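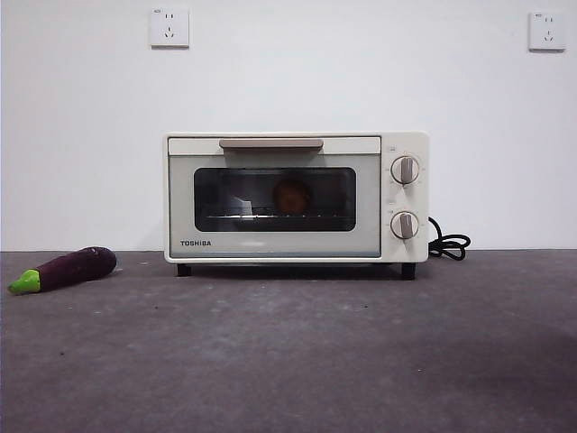 Jindthorpe, April

Ticket 710: Protective stop during approach to the eggplant
Product: Starnura cell controller, version 3
Opened by: Thandeka Buthelezi
Status: Closed, with one open point for the cell rules

Problem as reported
The arm goes into protective stop when it moves down to pick the eggplant. The operator clears the stop on the tablet, starts again, and the same happens. We had 31 stops with this task before I opened the ticket. I would like to know if we are allowed to raise the contact force limit for this task only.

09:40, reply from Starnura support
Please do not change the force limit yet. The limit belongs to your risk assessment, and a change must be signed by the person who is responsible for the cell. Please send the stop log and tell us the approach speed. Please also confirm that the operator looks into the cell before every reset. A stop may not be cleared only from the tablet.

10:25, Thandeka Buthelezi
Log is attached. The approach speed is 300 mm/s until the last waypoint, and then it should be slower, but in the log I see no slower part. About the reset I must be correct: our operators did clear it from the tablet, because the tablet permits it. I have stopped this today. Our written rule says "check the cell", but it does not say from where, so everybody understood it in a different way.

I have also compared the table with our layout sheet. The oven has its front to the operator side and both knobs point up, as the sheet asks. The power cord lies in loops next to the right side of the oven. The sheet says nothing about cords, and I think it should.
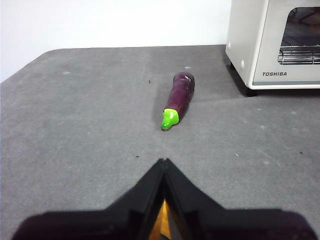

The slow zone was my next check, as support asked me by phone. It is still defined for the Tóth block which we used in the earlier task, so it is too short for a longer object. The eggplant lies diagonally with its green cap toward the gripper, and the fingers come near to the cap before the zone begins. I made the zone longer on the cap side and left the force limit as it was.

13:15, Starnura support
This agrees with the log. Please run the task again with the new zone and keep one person at the stop button during the first runs.

15:50, Thandeka Buthelezi
Done, no more protective stops this afternoon. Tablet reset is now locked with the supervisor code. I wrote these changes in the cell rules:
- Reset only after looking at the table from the front side of the cell.
- When the object changes, the slow zone is checked before the first run.
- Force and speed limits are changed only with a signature.

Open point: the rule for cords. I will ask our colleagues in Jistemside how they fix them, and add the text to the layout sheet when I have their answer. The ticket can be closed from my side.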